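About Us

Kandasamy Pet Boarding is a small boarding house for cats and small dogs. We opened in June with two rooms and one telephone. Today we still have one telephone, but the rooms are more, and behind the building there is a garden of 710 square feet with a proper fence.

Our guests eat what they eat at home. The owner brings the food, and we serve it at the hours which the owner writes on the card.
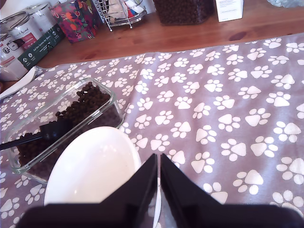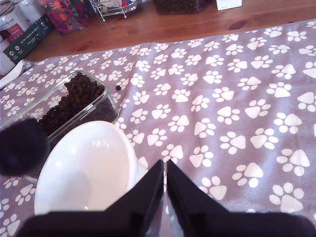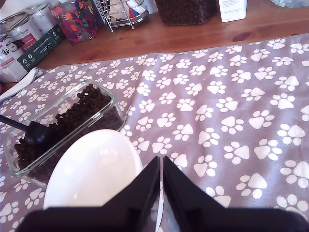
Kamala Gounder wrote to us after her first stay with us that she had telephoned four times in one weekend and every time somebody knew the name of her cat without looking it up. She also wrote that our evening messages should come earlier, before she goes to bed. We changed this, and now the messages go out at 7 p.m.

How we began

The house was started by Shazia Afridi and Yasir Farooqui. Shazia worked for many years at the front desk of an animal clinic, and she often heard the same question from people who were going to travel: where can I leave an old cat that needs a tablet in the morning and another at night? The large kennels in our area did not like to take such animals. Yasir had a building that was formerly a picture framing shop. They painted it, put in new floors that are easy to wash, and took the first guest, a gray cat called Wevo, who stayed for nine nights and hid under a blanket for three of them.

Last year we had 587 stays. Many of these were the same animals coming again, and this makes us glad.

Who works here

Shazia takes the bookings and meets every new owner. Yasir looks after the building and the garden. Iqra Khattak is responsible for the cat rooms and for all medicines, which she writes down in a book with the hour and her initials. Sobia Gondal walks the dogs and is here during the night. She sleeps lightly.

How we work

Before the first stay we ask you to visit with your animal for half an hour. There is no charge for this visit. Please bring the vaccination papers, and the telephone number of your veterinarian. If your dog is afraid of other dogs, tell us, and we will walk him alone.

Cats of different families never share a room. Dogs may play together in the garden when both owners have agreed to it in writing. We do not take puppies under four months, and we do not do grooming, although we will brush a long-haired cat if she permits it.

A blanket from your home is very welcome. Please do not wash it before.

Visits and prices

One night for a cat is 38 dollars, and for a small dog 46 dollars. Tablets are included in the price, injections are extra. You can bring and collect your animal from 8 to 11 in the morning and from 4 to 6 in the afternoon. In the school holidays we are usually full, so please write to us early.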